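Call for participants: Aguirre Project, consultation on consular and visa procedure

The Bratau office seeks 25 participants for a study of visa delays affecting foreign delegations. Applicants must have handled official travel requests for a legislature, ministry or mission.
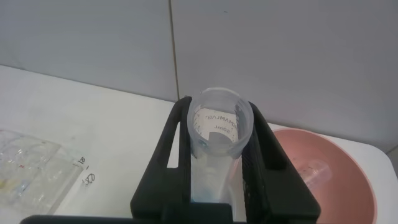 Graduated cylinder, 50 ml.

Sessions run in August at Zirnitz - remote attendance is possible for up to two of them. Each participant reviews 32 case files and completes a written questionnaire. 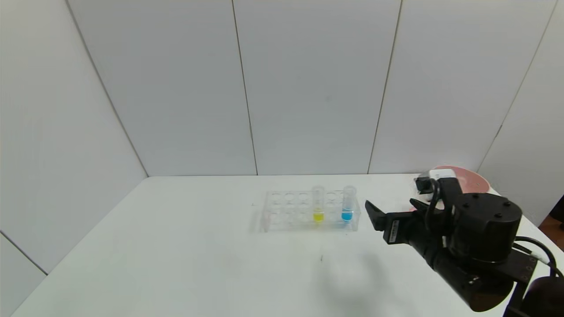
Travel within the region is refunded up to 178 euros. Send a resume and one reference to the Bratau office by 2020-08-10, quoting call 308.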